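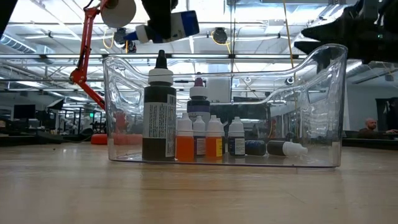 Clear-bin task at the two-arm station. One gripper holds a bottle over the bin; the second is at the right.

Kilow bottle handling: frequently asked questions
Last updated 16/08/2021

What is Kilow?

Kilow is a method for learning grasp and placement behavior on small bottles kept in transparent containers. It consists of a recording procedure, a segment-labeling scheme and a policy trained on the labeled segments. The work was done at the Sukley lab in Firkstead. The name covers the method and the recordings; the policy weights are a separate download.

Why bottles in a clear bin?

Two known problems come together in this setup. Depth readings through and near clear plastic are unreliable, and the bin wall often returns no depth at all or returns the depth of whatever stands behind it. Small bottles also end up in mixed poses. Some stand, some lie on their sides, and the smaller ones are partly hidden by the larger ones. A grasp that suits an upright bottle will usually fail on one lying against the bin floor.

We tried an opaque gray bin during development. Success rates were higher and told us little about the failures we wanted to study, so the opaque bin was dropped from the main results. Those runs are described in the appendix to the report.

Which camera views does the policy use?

One fixed workspace view and one wrist view per arm. The policy takes color images only. Depth was recorded in the first sessions and is included for those episodes, but no reported result depends on it.

How were the demonstrations collected?

By teleoperation. An operator drives both arms and is free to decide which arm grasps. Each episode begins with a layout set by hand and ends when the operator presses the stop pedal. Operators were told which bottle to move and where to move it. They were not told how to grasp it. We did not script approach directions, and there is visible variation between operators in wrist angle at the moment of closing.

We recorded 1775 episodes. After review, 1324 were kept for training and evaluation.

What caused an episode to be rejected?

The review rules are listed in the file review_rules.txt. The most frequent causes were:

Dropped frames in a wrist camera for longer than the allowed gap.
The bin shifting on the table by more than the tolerance.
A wrong target bottle.
Clock offset between the two arm controllers.

A failed grasp was not a cause for rejection if the operator recovered from it. Recoveries are labeled as such and are used in training. Removing them lowered performance in every condition we tested, most clearly on bottles lying down.

How are segments labeled?

Each episode is split into approach, close, lift, transfer, release and retreat. Boundaries are proposed automatically from gripper opening and wrist force, then corrected by an annotator. The "close" boundary needed the most correction. Light bottles produce very little force when first touched, and the automatic proposal tends to come late.

If both arms are active, each arm carries its own label track. The two tracks are not aligned to each other beyond sharing a clock. Users who need joint labels can build them with the merge script, which writes a third track and leaves the originals alone.

How many different bottles are in the set?

The pool holds 40 bottles. Of these, 31 appear in training episodes and the rest are held out for testing. They differ in height, body diameter, cap shape and color. Dark bodies with pale caps are common. Please do not assume that a bottle with a given body color always has the same cap; several bottles differ from each other only at the cap or the label.

Does the policy read the labels on the bottles?

No. Most label text is too small to resolve in the fixed view at the recorded resolution. Targets are specified with a reference crop taken before the episode starts. The policy matches on overall appearance, and it does confuse bottles of similar size and color when the cap is hidden. Text recognition on wrist images was considered and left out of scope.

Is the background controlled?

No. The station stands in an open work area with other equipment behind it, and people may be visible in the distance. The lighting is ordinary ceiling lighting, and reflections on the bin walls change with bin position. We compared training with and without background replacement. Replacement helped slightly on the held-out bottles and hurt slightly near the bin walls, probably because the replaced images have no consistent pattern behind the plastic. The released policy is trained without it.

What is the Yousafzai split?

It is the harder of the two test splits. The standard split holds out bottles. The Yousafzai split holds out bottles and also layouts in which the target lies within one finger width of a bin wall. The name is that of the storage server on which the split was first built and has no other meaning. Report both splits if possible. Results on the standard split alone are not comparable with the main table in our report.

What counts as a success?

The target must be lifted clear of the bin rim, carried to the goal region and released without tipping another bottle. Touching another bottle is allowed. Touching the bin wall is allowed if the bin stays within tolerance. A target that is released and then rolls out of the goal region is a failure – this rule was added in February and all earlier numbers were recomputed.

What are the main known failures?

Closing on the bin wall in place of the bottle. This occurs mostly at the raised ends of the bin, where reflections are strongest.

Grasping by the cap. On tapered caps the fingers slide upward during the lift. The policy has no slip signal and continues the transfer with an empty gripper.

Both arms approaching the same bottle. The controller stops them before contact, but the episode usually times out. We have a partial fix that gives priority to the arm with the shorter predicted path. It is off by default.

Can I use a different gripper?

The labels should carry over to any parallel gripper with slim fingers. The policy weights probably will not. Wide fingers cannot enter the gaps between closely placed bottles, and the demonstrated approaches depend on those gaps. Retraining on a subset with matching finger geometry is the recommended route.

How large is the download, and can I take only part of it?

The archive is divided by session, and each part holds up to 40 episodes. Parts can be fetched one at a time. The index file lists target bottle, starting pose, active arm and review status for every episode, including rejected ones. Video for rejected episodes is available on request.

How do I report an error in the labels?

Send the episode number, the arm, and the frame range to the Sukley lab data address given on the contact page. Corrections are collected and released together with a change log. Version numbers change only when a label or a split changes.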